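**Re: [robotics-club] What should the arm learn next?**

Hi everybody,

Thanks for all the replies on this thread! I've been reading them between classes and I'm more excited about this project than I've been since the line followers. Mitsuko's message had the best questions in it, so I'll answer under her text.

On September 2022, Mitsuko Kaneko wrote:

> I like the idea of moving on from blocks, but "household tasks" is huge. Can we pick one thing and stick with it until the Standevbridge open house? Also, I still don't understand how the head camera clips turn into something the arm can use. The new members asked me and I gave them a pretty mushy answer.
>
> One more worry. If we only record at the club bench, the policy is going to learn the club bench. Remember what happened in April when we moved the lamp.

Yes, one thing! My vote is the snack tray. You set it down, you load it, you pick it up with both hands, you carry it to somebody. It sounds tiny and there's so much in it: stiff things (mugs), floppy things (napkins), crinkly things that change shape the second you touch them (chip bags), and at the end both hands have to agree with each other or the tea goes everywhere.

As for the mushy answer, try this on the new members. We wear the camera and do the task. The clip gives us what the eyes saw, and the hand tracker gives us where the wrists and fingers were at each moment. Tikach (our training script, for those who joined this fall) lines those up and learns "when it looks like this, the hands go there next." Then the Narport arms get a smaller set of clips we drive by hand, so it can work out how a human grip maps to two grippers. The human clips are cheap and the arm clips are slow, so we want loads of the first kind.

We have 595 human clips cleaned and labeled so far. The goal is 2,000 before we start the long training run, and I really think we can get there if people record at home.
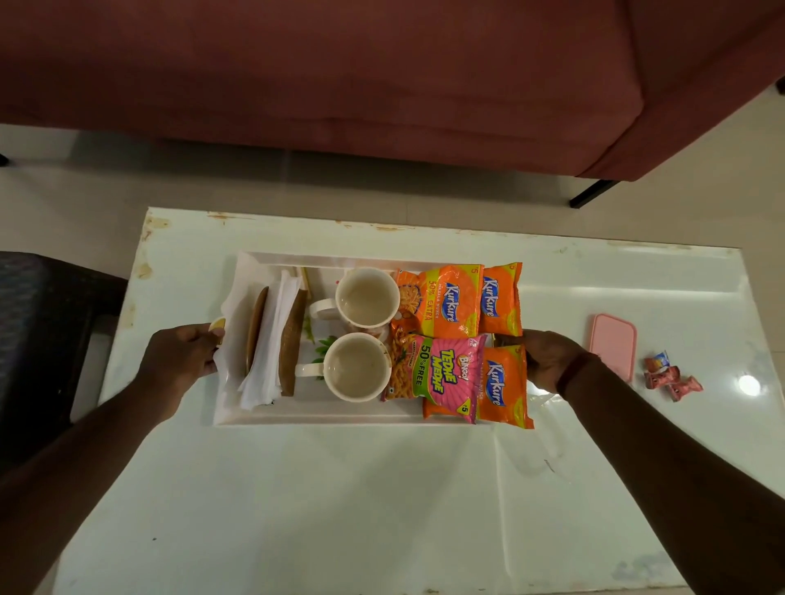
*Tray task, two-handed hold: two mugs of milky tea, napkins on the left, Kurkure and Bingo! packets on the right.*

I love this one for the packets. They overlap each other, and one of them runs past the right rim of the tray onto the table, so "inside the tray" and "outside the tray" aren't clean categories anymore. The labeling tool wants a yes or no for each object. Pentti, could we add a third choice, maybe "partly"? I'd also like the mugs to get a handle direction, left or right as the camera sees it. Both handles point left here, and if every clip looks like that we'll have a very one-sided robot.

The glossy white table is a great test too. White tray, white mugs, white napkins, shiny white top. The old edge finder would hate it! The leaf print on the tray may give it something to hold on to, but I'd want to try it before promising anything.

> How do we keep the recordings consistent if everybody's at a different table?

We keep the steps the same and let the rest be messy. Please stick to these:

- Start with both hands resting on the table.
- Load at least one cup and one packet or other soft item.
- Grip the tray at its two short ends, hold still for a slow breath, then lift.
- Set it down again before you stop recording.
- If you drop something, keep going and mark the clip "recovery." We want those!

Couches, rugs, floor tile, weird lighting, all welcome. Do a few with the cups empty until you're used to the headband, it shifts your balance more than you'd expect.

> Who has the second headset?

Pentti Pesonen has it through the end of the week, and then it goes back in the Ostrowski lab cabinet, bottom shelf, with the charger PLEASE. Sign it out on the sheet. There are 28 of us on this list and 2 headsets, so try to do your recording in one sitting and pass it along.

Mitsuko, would you be up for going through the first batch of home clips with me? You caught the lamp thing before anyone else did and I'd love your eyes on the backgrounds. I'll bring my laptop to the next build night and we can sort them while the arms are calibrating.

I also still need somebody to rewrite the upload page. The folder names on it are from last year and two people have already put clips in the wrong place (one of them was me).

See you at build night!

> P.S. Are real snacks required or can we use empty bags?

Sealed bags, please. Empty ones fold up differently. You can eat them when you're done recording.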